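Chapter 3
Setting Up the Bench

Before we pour a single thing, let's spend a little while with the table itself, which most beginners hurry right past (I certainly did, my first December in the Ashworth teaching lab!). A plain white top is a fine friend to have. Spills show up on it, colors look true against it, and you can tell at a glance whether the last group wiped up after themselves.
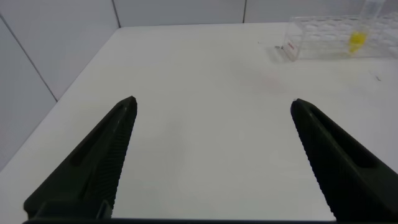
So start with a mostly bare surface and bring things out as you need them, beginning with the rack. A clear rack lets you see the bottoms of the tubes as well as the tops, and it is worth leaving an open well between neighbors, especially when the liquids are as different as yellow and blue. Your fingers will thank you for the extra room, and so will your notebook.

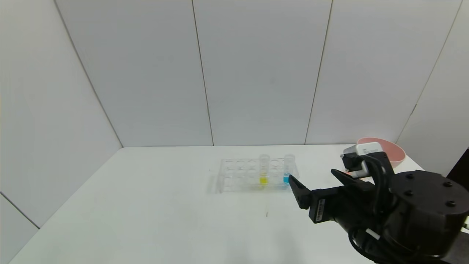 Keep bowls and other larger pieces toward the back, where an elbow is less likely to find them. We will come back to this layout in Exercise 21, and again on page 55, when we begin comparing colors side by side.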